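How We're Teaching a Robot Hand to Tidy Up

Hi! I'm Vasylyna Antoniuk, and I help run the Sunday robot club at Wivwood. This year our team is called Nestine (we voted, and the runner-up was Captain Pinch, which I still think was robbed). Our project is teaching a robot to put small things away in a tray. Sounds easy, right? You do it every day without thinking. But try explaining it to something that has never seen a tray before!

First, think about your own hand. You have five fingers, and they bend in lots of places. Your skin can feel if something is soft or hard or about to slip. Our gripper has two fingers. They open and they close, and that's it.

Want to know what that's like? Put on a pair of thick mittens and pick up a hair ribbon using only your thumb and one finger. Now do it again while looking through a paper tube. Pretty annoying! That's close to what our robot has to deal with, and it doesn't even get to feel the ribbon.

So how does it learn? We show it. One of us holds the gripper by hand and does the job the right way: open the fingers, move over to the thing, squeeze, lift, carry, let go. A camera goes along for the ride and records the whole trip. One trip like that is called a demonstration, or a "demo" if you're in a hurry. Then the computer looks at lots and lots of demos and hunts for patterns. When the ribbon looks like this, the fingers should go there. When the tray is close, slow down.

Each demo starts with the fingers wide open and the dark tray still waiting to be filled.
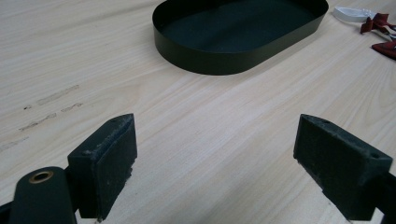
Tymofii Levchenko thinks we should be doing many more demos with soft things, and told us so three times before snack. Blocks are boring, he said, they stay the same shape whatever you do to them, but cloth folds over and squishes and the computer has to see all of that or it'll never figure it out.

He has a point. A block is a block. A piece of fabric can be flat, or bunched up, or have one corner sticking out, and every one of those needs a slightly different grab. If we only ever practiced with the fabric in one spot, the robot would learn that one spot and get totally lost anywhere else. So between demos we move everything. Turn it, slide it over, swap the order, push the tray a bit - whatever you like, as long as it's different from last time.

Our goal is 800 demos before the Symonenko Cup in February. Last week we got through 30 in one afternoon, and my arm was tired! The little kids did the best ones, by the way. They go slowly. Grown-ups rush, and then the robot learns to rush too.

Messed-up demos go in a separate folder. We keep them, and I like looking back through them, but the computer doesn't get to copy those until we've talked about what went wrong. Usually somebody closed the fingers too early.

If you want to try this at home, you don't need a robot at all. Get two wooden spoons, a bowl and some socks. Ask a friend to be the computer. Your friend watches you move one sock, then has to copy you exactly, and then you put the next sock somewhere new and see what they do. Swap places after 19 socks, or whenever you run out - we ran out at 2.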